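Keltby Athletic Confirms Rekha Bhatia as Head Coach Through the End of Next Season

KELTBY, 16th May - Keltby Athletic Football Club today announced that Rekha Bhatia has been appointed head coach of the women's first team. Bhatia had held the position on an interim basis since November, when the club was in last place in the league table and had won only 2 of its opening matches.

Under her direction the team climbed to mid-table and reached the semifinal of the Castuma Cup, where it lost to Sullov City on penalties. Keltby conceded 17 goals in the second half of the season, the lowest total in the division over that period.

"We asked Rekha to steady the team, and she did a good deal more than that," said Usha Rajan, chair of the club. "The players know what is expected of them each week. The board was unanimous, and the discussion was a short one."

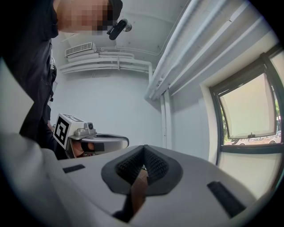
Handling tool at close range, with its two padded fingers.

Bhatia played as a central defender for Keltby and later coached the club's under-18 side. Her new agreement covers the coming season, with an option for a further year. Narayanan Chacko will stay on as assistant coach and will take charge of set pieces. A new goalkeeping coach will be named before preseason training opens.

The club also confirmed that three academy players have been offered first-team terms. Midfielder Saranya Namboodiri, who made her debut in the away win at Sullov, has already signed. Talks with the other two players are at an advanced stage, and the club will make no further comment until they are complete.

"Saranya came on at Sullov with the match level and asked for the ball straight away," Bhatia said. "I want more of that. We were too careful away from home for most of the year, and we dropped points against teams we should have beaten."

Home matches will again be played at Kamath Park. The east terrace, closed since the winter storms, will reopen for the first league match and will add nearly 66 places to the standing area. Season ticket prices are unchanged. Current holders may renew their seats at the ticket office or by mail, and any seats not renewed will then go on general sale.

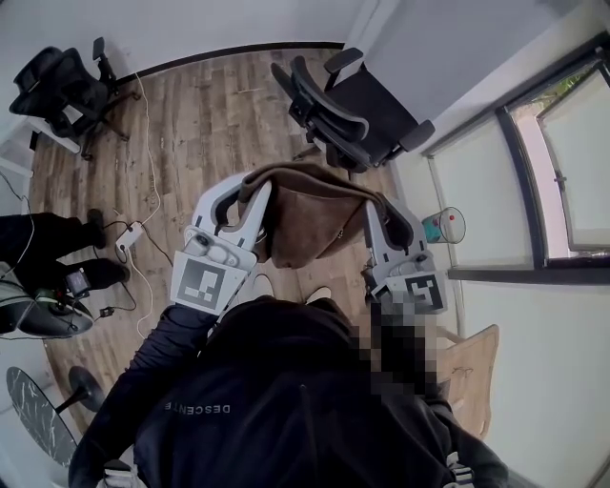

Supporters have been asking for an early decision on the coach since the semifinal, according to Aishwarya Iyer, who added that the club should now turn its attention to finding a striker before the better ones are taken.

The club expects to make at least one signing in attack before the season begins. Preseason matches, including a home match against Sullov City, will be listed on the club website once kickoff times have been agreed.

Media requests for interviews with the head coach should be sent to the Keltby Athletic press office at Kamath Park.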